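Bench notebook, Trerna cell
13 August 2023

Got it! After all that staring at the wrong part of the cell, we finally have a fault I can make happen on purpose, and I'm writing it up while it's still fresh.

Background for anyone who wasn't in the room. The Trerna cell has been doing block sorting on the maple board since June, and it has been really well behaved. Then this week it started stopping with a contact error on the way down to a block. Sometimes it ran for ages first. Once it stopped with the tool pushed hard enough into the board that the arm faulted and the brakes came on. No damage that I can find with a fingernail, but that's a hard push, and the contact limit is supposed to catch it long before the brakes do.

First guess was the board. It's wood, it's been humid, boards move. So I put the straightedge across both seams and then corner to corner. Flat enough that I stopped worrying. Snugged the corner screws anyway, they were fine.

Second guess was vision. The Iker camera software gives us a height for each block and I thought it was reading low on the yellow ones. Spent most of the morning on that. Heights were good on every shape, including the heart, which I would have bet money against.

Third guess was the right one: the tool length. The log prints the tool offset at the start of each cycle and I had never bothered to read that line. On good cycles it's the number we measured. On bad cycles it's 2 mm short, so the arm thinks the tip is higher than it is and keeps going. Same program, same blocks, different number! 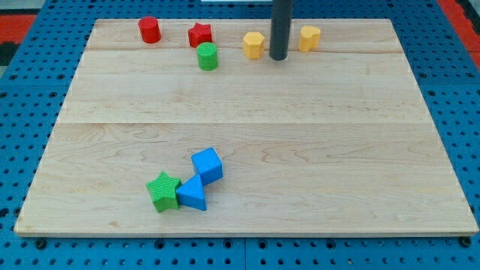
Maple board with the blocks out, rod near the back row.

The short value is the old Urquhart tool, which came off in June. Its entry is still in the tool table on the Fukton controller, and when the controller recovers from a pause it sometimes loads the first entry in the table instead of the active one. That's why it looked random. It depended on whether anyone had opened the gate, and how long they left it open.

How to make it happen: start a cycle, open the gate in mid-travel, wait for the pause light to go steady, close the gate, resume. Ran that 37 times at reduced speed with a foam pad on the board. It came back with the wrong tool often enough that I never had to wait long for the next one. Without opening the gate I ran nearly 750 cycles from the log and every one has the right offset. I love this kind of result – so clean.

Now the part I'm less happy about. The contact limit should have saved us regardless. Looked it up and it's stored per tool, so when the wrong tool loads, its limit loads too, and the old one was set very high for a job we don't do any more. One bad lookup takes out the position and the protection together. That goes in the safety log as its own item, separate from the tool table bug. Please don't merge them.

Done so far:
Deleted the old tool entry. Backup of the table is on the shared drive.
Added a check at resume: compare tool number and offset to the expected values, stop and show a message if either one differs.
Lowered the contact limit on every entry left in the table, including the blank ones.
Foam pad stays by the cell. Use it for any resume testing.

Still open:
Does the same thing happen after an e-stop? Only tried the gate.
Report to Fukton support with the log pages.
Re-measure the tool after that hard push. I checked it by eye and it looks straight, but by eye doesn't count.
Long run of 2,000 cycles with gate openings mixed in before we go back to full speed. Until then keep it at reduced speed, even if it's only a quick demo.

If you see the new stop message, leave the cell as it is and save the log before clearing it. I'd love to catch one that isn't the gate.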